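How to Pack for a Week Away With One Carry-On

I once dragged a full-size suitcase up 80 stone steps to a guesthouse in Nirton, and wore perhaps a third of what was in it. The rest enjoyed the view. I've been a carry-on person ever since, and this is the method I use.

1. Weigh the empty bag
Mine is an old Kröger with one good wheel. It ate a shocking share of the allowance before I'd put in a sock.

2. Choose your shoes first
Two pairs, including the ones on your feet. Yes, there may be a fancy dinner. There was one in Letthorpe, and I went in sneakers and was still given bread.

3. Lay everything out on a table
Clothes at one end, small stuff at the other. A tray is good for the bits that like to vanish: chargers, earplugs, the adapter you already own four of. Leave it all there overnight, then take away 6 things in the morning, before coffee, while you're feeling ruthless.

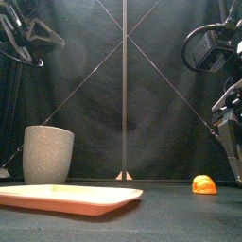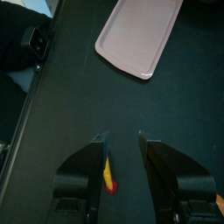

4. Roll the soft things, fold the stiff ones
T-shirts and underwear get rolled and pushed into the corners. Jeans lie flat on the bottom. Anything that needs ironing can stay home and think about what it's done.

5. Bag your liquids last
They go right at the top, where you can reach them at security. On the ferry to Jallow I had mine at the very bottom and unpacked my pajamas in front of 27 strangers.

6. Close it once
If you have to sit on the lid, go back to step 3.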